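Kovthorpe linen drive doubles its hours

March 7, 2007

KOVTHORPE — The spring bedding and towel drive at the Dolan building will stay open an extra 2 hours each evening through the end of the month, organizers said. Reason is simple. Too much came in.

A count Monday-style tally sheet taped by the door had 322 bags on it at last check. Sheets, bath towels, washcloths, pillow cases, a few curtains that werent asked for but will probably get used. Everything gets unfolded, looked over for holes and stains, then folded again by size. White towels in one stack, colored in another. Fitted sheets last, for obvious reasons.

Sorting is done on a bed, which beats a table for anything queen size or bigger. Green sheet goes down first, the laundry on top of that. 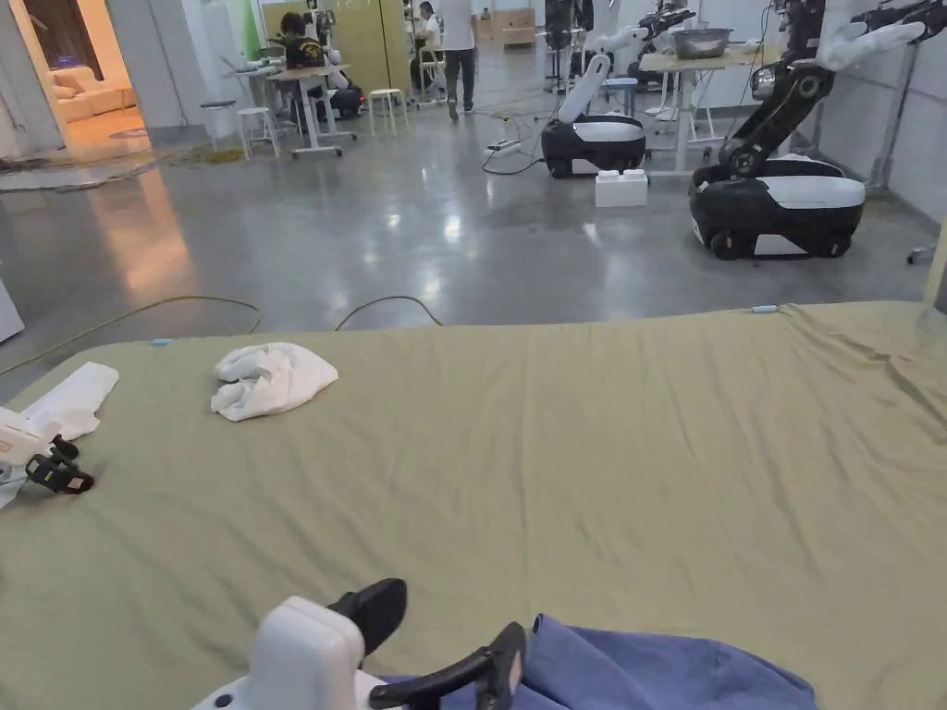

Finished stacks go by van to Ollach, where the shelter on Onbridge Road has been short on towels all winter. The first load left last week — 200 towels, plus washcloths. A second is due out once the twin sheets are matched up with their pillow cases, a slow job. Last year's drive ended with 2639 pieces handed out, and the total this year looks likely to pass that before May.

What's still needed: twin flat sheets, hand towels, crib sheets. Any color. Please wash and dry before dropping off, and tie sets together with string or a strip of cloth. Safety pins get lost and end up in the dryer.

Not needed: pillows, electric blankets, bath mats, anything with a rubber backing. Comforters only if they fit in a regular kitchen trash bag.

Torn towels are fine if marked as rags. Those go in a seperate bin and are cut up for the animal clinic in Ollach.

Drop off is at the side entrance of the Dolan building, not the front. Parking in the rear lot. Bags left outside after closing may get rained on, so please dont.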